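Open Day at the Vustance Workshop: Progress Report to the Bemo Fund

Reporting period: the open day and the weeks on either side of it

1. What we said we would do

In the last report we promised the Fund a public open day at which visitors could watch the Kozan tabletop project being worked on. We also promised to keep it modest. The second promise was easier to keep.

The doors opened on Saturday at 10 a.m. We had 19 visitors, which is 19 more than the winter open day, a fact we mention only because the Fund asked for comparison figures. Two had come for the pottery sale next door and stayed anyway. We have included them in the total.

2. The table

Most of the spring went into the layout of the work surface. The budget line for this reads "workspace preparation," a grand way to describe a great deal of blue tape. The tape gives everyone a shared way to say where a thing should go, and it has done more for our working relations than the team lunch did.

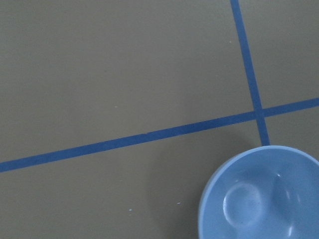
Tape crossing and bowl, close up.

Visitors were more interested in the tape than we had planned for. One asked if the squares were a game. We said that in a sense they were, and that we were behind. A handout explaining the layout has been added to the list for next time, along with a sign for the restroom.

3. The demonstrations

We ran 7 demonstrations during the day. The task was always a short kitchen one: go to the bowl, take hold of it, put it down in another square. We chose bowls because everyone knows what one is for and can tell at once when it has gone wrong. The Emon software, which handles the planning, was the version we had in December with the known faults removed and, we assume, a few new ones put in. 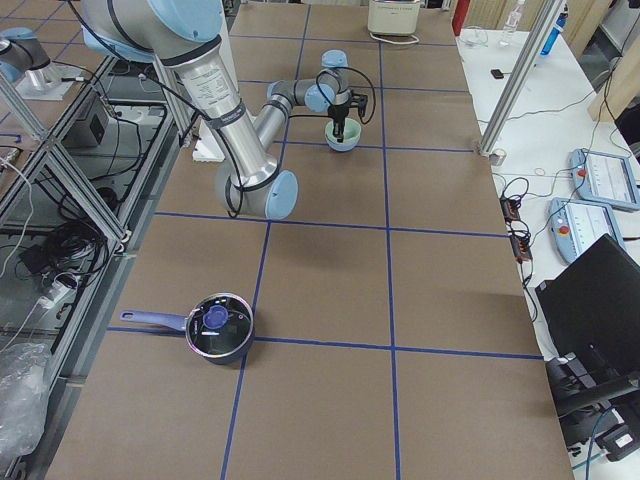
Of the seven runs, six finished as intended. The remaining one ended with the bowl upside down in the correct square, and we had a short discussion about whether this counted. The visitors voted that it should. We have recorded it as a failure, so the Fund may take the figure of six as the sober one.

The run times were slower than we told you to expect. We had set the arms to a reduced speed for the public, and at that speed a bowl crosses the table with the urgency of a parade float. Several people pulled up chairs. A child asked when it was going to start, about a minute after it had.

4. Questions from the floor

We kept a sheet of the questions people asked. Most were about jobs, dishes, or jobs washing dishes. The one that came up most often is given below, with the answer we settled on by the afternoon.
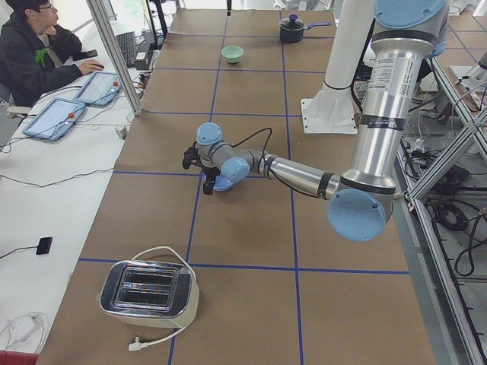

Why practice with kitchen things if the project isn't meant for kitchens?

Kitchen things are cheap, easy to replace, and come in awkward shapes. A lid or a handle gives the planner plenty to think about, and if we ruin one we can buy another at lunchtime.

By the last session we had that down to two sentences, and people still nodded politely before asking if it could do laundry.

5. Money

The open day came in under its budget line. Most of the savings came from catering, where we had allowed for a crowd. The cookies were finished by staff over the following week at no further cost to the Fund. We went over slightly on tape. We would like to move what is left into spare gripper fingers, and a transfer form is attached.

6. Feedback and next steps

Feedback cards were left by the door, and 2 came back. The first said "very nice." The second was longer and more useful. 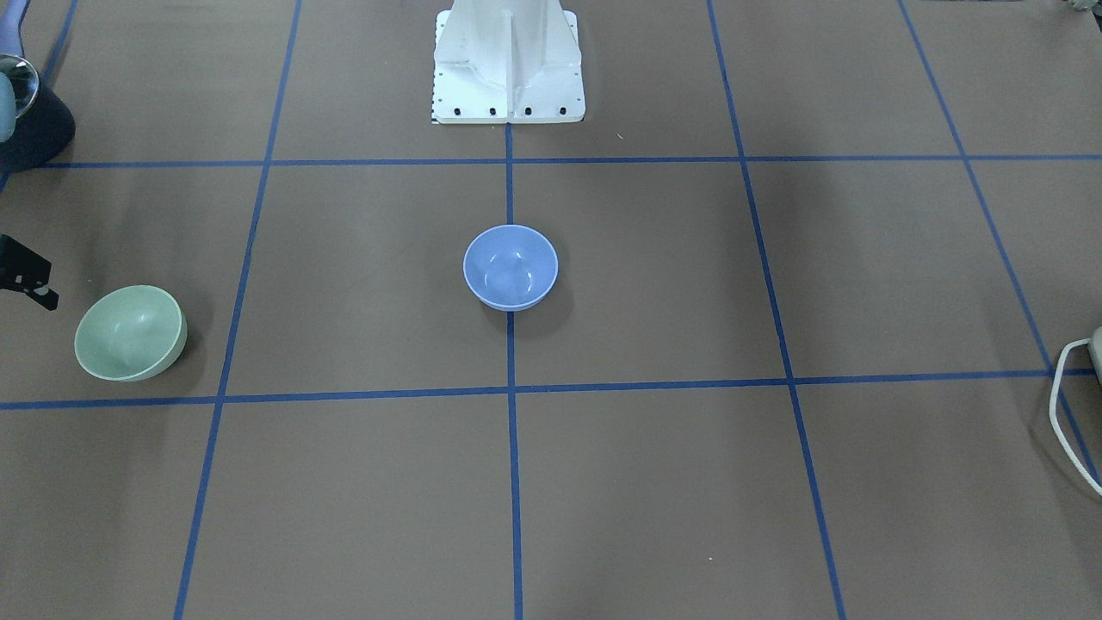

An unnamed visitor wrote that the talk beforehand went on too long, that the bowls were the best part, and that next time we should let people choose which square the bowl goes to before the arm sets off. The same card said parking was bad.

We plan to take the suggestion about the squares. It means changing how targets are entered in Emon - a few days of work - and it would make a better test than the fixed list we use now, which the planner has had ample time to get used to. The talk will be cut by half. Parking belongs to the landlord, and we have passed the comment along.

The next report will cover the two-arm trials and the repeat of the failed run.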